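Subject: Re: Change to the loan period for reference volumes
Date: 2025-02-23
To: Members of the Storen Libraries list
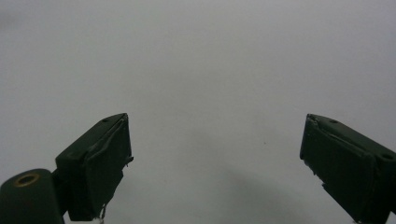 Dear members,

Thank you to all who wrote in reply to the notice on loan periods. The points raised fall under a few heads, and this message answers them in the order in which they reached the office. Part of one message is quoted, as it puts most fully a concern that several member libraries share.

> Our reading room at Prastuvach has always lent the county
> histories for six weeks at a time. Many of our readers live well
> outside the town and come in by bus once a month. If the period
> is cut to three weeks, they will either return books late or stop
> borrowing them. We should also like to know whether the new
> period applies to volumes already out on loan, and who will bear
> the postage when a book is called back early for a reader at
> another library.
>
> We do not object to a common rule. We ask only that it leave
> some room for the smaller branches.

The office accepts the first point. The period of three weeks was set with the town branches in mind, where a reader can return a book on the way to work. Branches that serve mainly country readers may keep the six-week period, provided that they tell the office before the start of September and show the longer period on the date label. A branch need apply only once.

On the second point, the new period does not apply to volumes already on loan. These should be returned by the date stamped in them, and the shorter period will begin with the next issue.

Postage is less simple. Under the present agreement the library that asks for a book pays for its carriage in both directions. Skotitz has proposed that the cost be shared whenever a book is called back before its due date. The office has no objection in principle, but the carriage fund stands at 600 for the year and 400 of that is already promised to the exchange of bound newspapers. The proposal will therefore be put to the spring meeting with a short paper on costs. Until then the present agreement stands.

Two libraries asked about the Debnath bequest. The bequest consists of 40 volumes, of which 39 may be lent. The remaining volume, the manuscript index, may be read at Skotitz by appointment and is not to be sent out under any circumstances – the terms of the gift are plain on this. Requests for copies of single pages may be made in writing.

Members are also reminded that renewals by telephone must be entered in the loans register on the same day. There were several cases over the winter in which a reader was sent a reminder for a book that had been properly renewed, and the office has had to write letters of apology. Branches that still keep a card register should send a copy of the renewals page with their monthly return.

A revised text of the lending rules will be sent to this list once the spring meeting has dealt with the question of postage. Comments on the wording should be sent to the office directly – please do not reply to the whole list.

Yours faithfully,

The Loans Office
Storen Libraries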